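Carkora Book Exchange: Questions About Condition, Jackets and Shelving

Last updated May 26, 2024

What do you accept?
Hardcovers and paperbacks in any language. Textbooks more than five years old are declined. Magazines and loose maps go to the Flustthorpe branch.

How many books can I bring at one time?
Two boxes. Each box must weigh less than 80 pounds and have a closed bottom. Larger lots need an appointment with Marietjie Nkuna.

How is condition graded?
On a scale of 1 to 5, where 5 is unread. The jacket and the book block are graded separately, and the lower number goes on the slip.

Does a creased jacket lower the grade?
Light creasing takes off one point. Tears longer than an inch take off two. Wrinkles along the fold between spine and cover are counted as creasing.

Should I tape a torn jacket before bringing it in?
No. Tape stains paper and cannot be removed without lifting the ink. Leave the tear open and put the book in a bag.

Can scuffs on a glossy jacket be cleaned?
Surface dirt can, with a dry microfiber cloth. Where the printed layer has worn through, cleaning makes the patch larger. Do not use erasers on red or black lettering.

Do you fit clear covers?
Yes, on hardcovers up to 13 inches tall. Covers are cut from a roll and folded without glue.

How are books in Chinese and Japanese shelved?
By author, in the original script, in bay 138. Titles are copied from the spine exactly as printed. Siwan Watkins checks the entries in June.

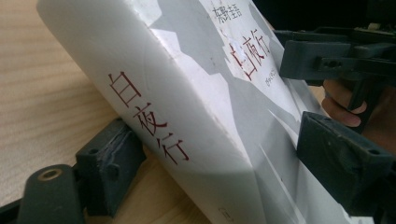
白夜行 by 東野圭吾, hardcover. Light creasing near the spine fold, scuffing at the cover title.

What if the spine and cover show different titles?
The title page decides. Note the difference on the slip.

Can I dispute a grade?
Yes, at the desk, before the slip is signed. Jong-dae Kong handles second gradings.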